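Small appliances on the counter or in a cabinet?

narteyhill
We're down to one real stretch of counter since the remodel and my husband wants every appliance put away after use. I say the toaster oven stays out. It gets used twice a day and I'm not lifting it every time. What do the rest of you do?

rornatetti
Put it away. We have 17 inches of clear counter next to the stove and I guard it.

umard_195
Leave it out if you use it daily. Mine all live at the left end – toaster oven at the back, toaster in front of that, coffee grinder at the corner. Jars and utensils go along the backsplash. The cutting boards stay out too. 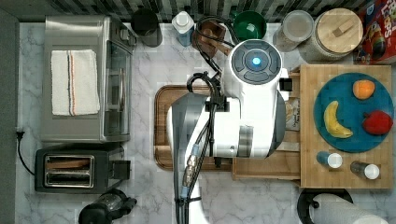 My counter, March. Striped towel lives on top of the toaster oven.

rornatetti
I'd move that towel. Cloth on top of a toaster oven is asking for trouble, those tops get hot.

umard_195
It comes off before I turn the oven on. Been doing it 6 years.

wenen
Agree with rornatetti on the towel. Also, why a toaster and a toaster oven? I got rid of my two-slot and don't miss it.

umard_195
Toaster oven takes too long for two slices.

Mawuli Atinga
Same here, we kept both. I did move the cereal to the pantry and got some room back.

narteyhill
Thanks all. Toaster oven stays, grinder goes in the cabinet. He can have that one.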